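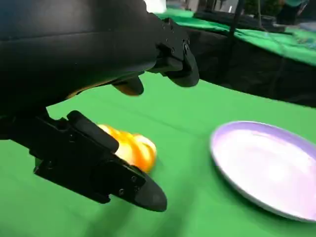
Flilemow sells screws, bolts, nuts, washers and threaded inserts by mail and over the counter. We were set up for people who need a few of something and don't want to buy a carton to get them. A pair of small dark screws sunk into a black bracket is easy to overlook until one of them goes missing, and a lot of our orders are about that size. You can buy a single screw from us. You can also buy a box of 100, and the price per piece goes down when you do.

How we started

Gyula Major opened the business in the back half of a former paint store. He had worked the parts counter at a farm equipment dealer and had spent years turning away customers whose question was too small to be worth an order. He bought the remaining stock of a hardware wholesaler that was closing, Chatzigeorgiou Supply, and it came with the steel drawer cabinets, the counter scale and the handwritten stock cards. We still use the cabinets. The cards have been typed into the computer, but we kept them, and they settle an argument now and then about an old thread size.

For the first few years there was no catalog. People sent in an old screw taped to a piece of paper and Gyula matched it. That is still how many orders reach us, and the service is still free.

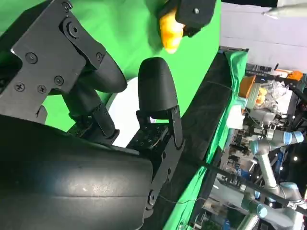 Meinrad Aebischer took over sample matching when the volume of mail got to be too much for one person. He measures the diameter, thread pitch, length and head, and checks the drive. If the part is standard, we send a quote the same day. If it isn't standard, we say so, and if we know of someone who can make it, we pass along the name. We don't take a fee for that.

What we carry

Our range is metric and inch, in plain steel, zinc plated steel, black oxide, stainless and brass. We stock Phillips, slotted, hex socket and square drive. Machine screws and socket cap screws make up the largest part of the inventory, followed by wood screws for furniture repair. The Trosel assortment cases are packed here, in our own building. There are 18 cases in the line, sorted by trade and by thread, and every compartment can be refilled separately.

We don't carry structural bolting, aircraft hardware or anything that goes on a lifting rig. Those need paperwork we aren't set up to provide. Please go to a specialist for them.

Two years ago we added the Imska line of small brass screws for clocks, instruments and eyeglass frames. Halyna Sirko runs that side. She came to us from a piano repair shop and is the right person to ask about old brass, soft heads and screws that have already been drilled out once and put back with glue.

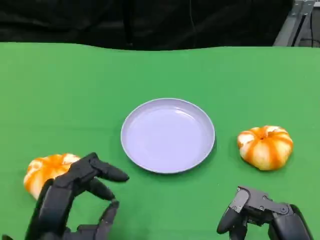 Where we are now

We have 17 people on staff, most of them in picking and packing. The counter is open from 8 a.m. to 4:30 p.m. and there is parking at the side. Bring the part with you if you can, and the piece it threads into if that fits in your car. If you have neither, a clear photo next to a ruler usually gets us close – a photo without a ruler does not.

Emmanuel Lyimo manages the warehouse. Under him we moved from paper pick lists to labeled bins, and wrong-part returns dropped enough that we stopped charging for them. Orders in before 2 p.m. ship that afternoon. Small orders go out in padded envelopes and heavier ones in double-walled cartons, with each size bagged and labeled on its own.

Schools and repair groups

Shop teachers and repair cafes can open an account with no minimum. We mail them mixed bags of surplus at cost, up to 184 pieces to a bag, sorted by thread but not by length. Requests for the fall term should reach us before the end of August. In November we close for three working days to take inventory, and the counter is closed as well.

Getting in touch

Roy Tindall answers the phone and most of the email. For a matching request, mail your sample to the counter address with your name, a return address and a note saying how many you need. Tape the screw down flat – loose ones tear through the envelope in the sorting machines and arrive without it.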